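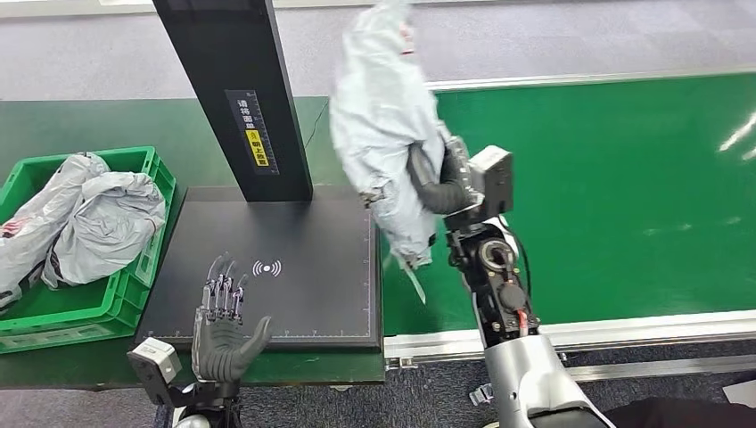 Cream cheese filling becomes liquid inside stuffed mushrooms

Asked in: Appetizers and Small Plates
Viewed 300 times

Hello everyone. I make stuffed mushrooms for a dinner in December and I did one trial already, which was not good. My filling is cream cheese, chopped mushroom stems, garlic, a little parsley and grated hard cheese. Before baking it is thick and I can shape it with a spoon. After 20 minutes in the oven the filling is thin like soup, it runs over the side, and under each mushroom there is a gray puddle.

I used the cream cheese in a tub from Plevar, the "light" one. The stems I chopped and put in raw. I washed the mushrooms under the tap and dried them with a towel -- maybe not enough. Oven was 200 C.

I would like to know if the problem is the cheese or the mushrooms. Also, can I fill them in the morning and bake at 7 in the evening? I must make them for 14 people and my kitchen is small.

Thank you in advance.

2 answers

Answer from Winduvine (marked as helpful)

I think you have both problems together. The light cheese in tubs has more water than the cheese in a block, and when it gets hot it separates. Please try the full fat one in a block, and let it become soft on the counter before mixing.

For the mushrooms, do these things:

Chop the stems very small and fry them in a dry pan with a pinch of salt. First they will give water, then the water goes away, then you add butter and the garlic. Let it cool completely before it goes to the cheese. If you mix it warm, the cheese is already loose before it sees the oven.

Bake the empty caps alone for 10 minutes with the open side down. They leave a lot of liquid on the tray. Pour it away, or keep it for soup, I always keep it. Turn the caps, wipe them inside with paper and then fill.

Two spoons of dry breadcrumbs in the filling also help. Not more, or it tastes like bread.

About the morning: yes, you can fill them and keep them covered in the refrigerator, but only if the caps are pre-baked and cold. Raw caps with salted filling will give water all day. Put the crumbs for the top at the last moment. From the refrigerator they need a few minutes longer.

Answer from Cui

just use goat cheese, never had this problem. and dont wash mushrooms, brush them

Comments

Winduvine: A quick wash is fine in my experience, if they are dried well. Goat cheese is good but some guests do not like it, so better to ask before.

Original poster: I made a second trial with the block cheese and the pre-baked caps. Much better, the filling stayed in its place and got brown on top. One mushroom still had a small puddle, I think I forgot to wipe that one. For the caps I used the same 200 C, is it correct?

Winduvine: Yes, the same. I am happy it worked.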